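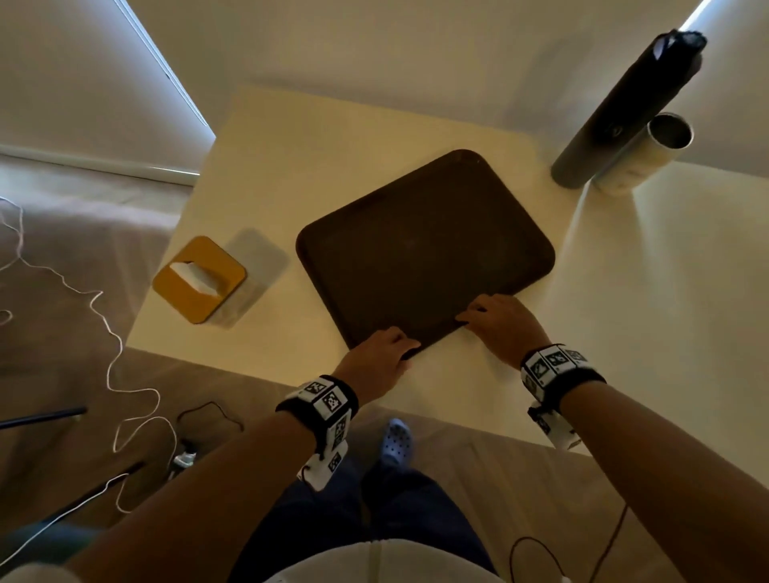
*Fig. 1. Both hands on the near edge of the tray, small square table.*

## Session 7: Trays and small tables

Welcome back, everyone. Last time we got as far as folding napkins and laying a place, and I promised that on Monday we would finally get to trays, so trays it is. I know a few of you have carried trays for years and are wondering what there is to learn. Bear with me, and do try the exercise even if it feels silly!

### Where the hands go

Look at Fig. 1 for the left hand. The fingers are curled over the lip, and that is the grip I'd like all of you to start from. The right hand is flatter, with the fingers spread across the raised border, and I find that one useful for steadying a tray once it is on a table, though I wouldn't lift with it. When you are ready to pick up, move to the middle of the two short sides, thumbs on top, and keep your elbows in.

The tray sits at an angle to the table. On a small square top this leaves you less room than you think, so before a cup goes anywhere near it, turn the tray until its edges run along the edges of the table. Slide it gently — no jerking — and check that no corner hangs over.

### What else is on the table

Side tables collect things. You'll notice the mustard-yellow tissue box over on the left, and the two cylinders, one tall and dark and one shorter and paler, at the far corner. In a guest room at the Pikeck (where many of you will do your practice weeks) you will meet much the same mixture, plus reading glasses, a phone and somebody's book.

The house rule there is simple and I've grown fond of it:

- Guest's own things stay where the guest left them, if at all possible.
- Tissues stay within reach of the chair or bed.
- Tall things go to the back, away from your sleeve.
- If you really must move something, ask first, and put it back when you clear.

Have a look at the floor, too, before you walk in with a full tray. A cord lying on carpet is very easy to miss when you can't see your own feet.

### Loading

Heaviest item in the center, pot handles turned inward, and nothing tall along the side nearest you. Our Pedeo practice trays have a rim, but a rim won't save a teapot that is already on its way over. Fill cups at the table.

### Wiping down

Dark matte trays show every smudge, and they scuff as well. Smudges come off with a damp cloth and a dry one after it. Scuffs mostly don't, so please don't scrub at them with the green pads, which only leaves you a bigger dull patch. Wipe under the lip as well, all the way around.

### For next week

1. Practice the pick-up and set-down at home for 30 minutes in all, in short goes.
2. Read the Clurell booklet, page 33, on breakfast service.
3. Bring a tea towel. The ones in the cupboard are in the wash again.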